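Can a machine clean desks and mice yet, or do we still send a person round?

4 min read · 3 answers · 12 comments · 10 shares

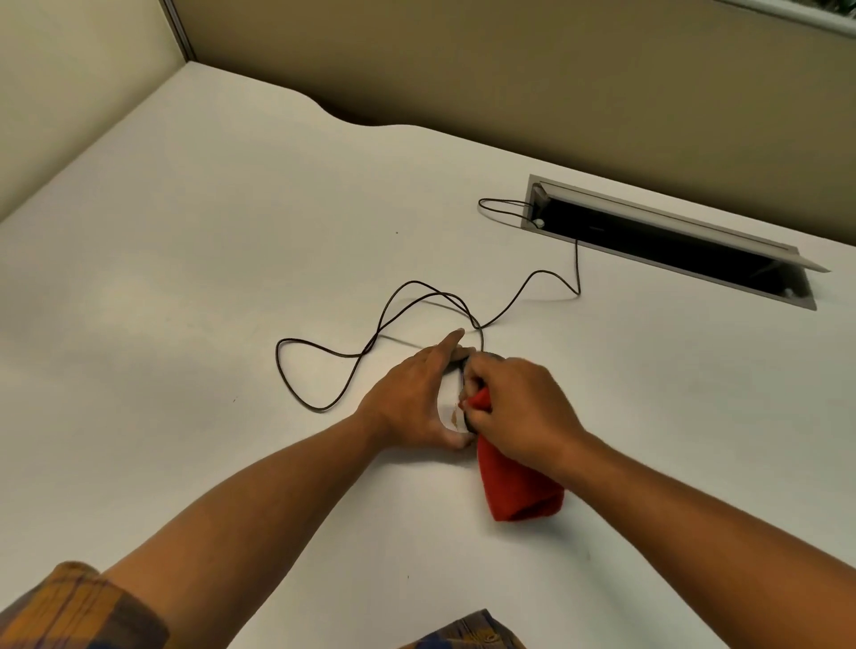
Wiping down a wired mouse with a red cloth. The cable runs back to the tray in the desk.

I look after the workstations for a small company called Furnunura. We have 89 desks on one floor, white tops, fabric partitions, and a metal cable tray let into each desk with a lid that lifts up. People don't have their own desks any more, so everything gets used by everybody and it has to be cleaned properly.

At the moment it is done by hand. Floors are done by a machine and have been for a while, and it does a decent job apart from the corners by the lifts. My manager has now asked whether "the robots" could do the desks as well. By that he means the tops, the keyboards and the mice. He saw a video of an arm wiping a table and I think he has already decided.

The mouse is what I keep coming back to. You hold it still with one hand, rub at the mark with the other, and try not to drag the cable about while you do it. Grease builds up along the sides and a quick pass over the top doesn't shift it. A person does one in less than a minute without thinking.

So my questions are:

Is there anything you can buy or rent now that does this without someone standing over it?

If not, is it a matter of waiting a year or two, or longer than that?

Would it help if we changed the desks or the equipment to suit the machine?

I have to give him an answer by October. I don't mind if the answer is no, but I need reasons I can write down.

Posted by deskrounds · Share · 645 views

ANSWER 1 · 31 helpful votes

I did fitting and commissioning on packing lines for a good many years and I now do the same for a firm that puts arms into small workshops, so I have some idea of what these things manage outside a video.

Take the desk top first. Wiping a flat, clear surface is within reach. An arm on a wheeled base can find the edges, keep a steady pressure on a pad and cover the area. We had one doing the inspection benches at a customer called Plirkudon and it was fine as long as the benches were clear. When somebody left a tape measure out, it stopped and waited for a person. They ended up sending someone along before each run to clear the benches, and that person could have wiped them in the time.

The mouse is much harder, and the reasons are dull ones you can put in your report.

It moves. It is light and made to slide, so pushing a cloth against it sends it across the desk. You need a second arm or a clamp to hold it, and the thing doing the holding covers part of what you want to clean. A person shifts their fingers as they go. Machines can be made to do that, but you should expect it to be slow and to fail fairly often.

The cloth changes shape. Software is much better with rigid objects. A bunched cloth is different every time it is picked up, and the machine has to work out which bit of it is touching what. On real jobs we avoid cloth and use a fixed pad, but a pad won't get in beside the buttons.

The cable is in the way. It lies in a different tangle on every desk. Arms catch cables. I have seen one pull a scanner off a bench by its lead and carry on with its programme.

Then it has to know when to stop. Someone looks at a mark, rubs, looks again, and rubs harder if it is still there. A camera can check for a mark, but it will also report worn plastic, printed logos and shadows. You either accept some dirty ones or let it scrub at clean ones.

There are research machines that can do parts of this, and some are impressive. I would not sign off on one working unattended through an office at night. Two years is optimistic in my view. I would tell your manager to ask again in three and keep the money.

On changing the equipment, yes, it would help. Cordless mice take away the worst of it. Keep the tray lids shut too, as an open lid standing up is something else for an arm to hit. Both changes also make it quicker for your cleaners, so you get the benefit either way.

Kilian Reisinger

Comments (3)

deskrounds: Thank you. The point about someone going ahead to clear the benches is going straight in. We would have the same trouble with mugs.

tallowgate: What did Plirkudon do with theirs in the end?

Kilian Reisinger: Moved it to loading trays. It works well there. Same tray, same place, every time.

ANSWER 2 · 14 helpful votes

I run the cleaning contract at Gurnholm, where we have 1000 desks over several floors, so this comes up every time the contract does.

We had a supplier in to show us a desk-wiping machine. It did the open parts of the desk and left a strip along the back where the desk top curves in towards the partition. It didn't touch mice or keyboards at all. When I asked, the salesman said those were "out of scope for this version". Get that sort of thing in writing before you agree to a trial.

What saved us time was very ordinary. We gave each cleaner a stack of cloths folded in advance so they weren't going back to the sink. We asked staff to leave the mouse at the front of the desk when they go home. We swapped any mouse that was past cleaning, as it was costing more in labour than a new one. White ones show every mark, so we buy black now.

Also think about who fixes the machine. Our floor scrubber is good but it gets stuck at night and then someone has to go and find it.

If your manager wants to spend money on a machine, I would put it towards floors, bins or moving supplies between floors. Hands are still better for the fiddly bits and I can't see that changing before our next contract.

Comments (2)

yoshida_fm: Same result with the black ones here.

deskrounds: Useful, thanks. Our desks have the curved bit at the back as well, so I will ask about that.

ANSWER 3 · 2 helpful votes

Just get UV boxes. Put the mouse in, shut the lid, done. No robot needed.

Comments (4)

tallowgate: That won't take grease off.

Kilian Reisinger: And somebody still has to put it in the box.

deskrounds: Ours are wired in through the tray so they can't go far anyway.

tallowgate: Fair enough if you only care about germs, I suppose, but the question was about dirt.

Share this question · 5 people are following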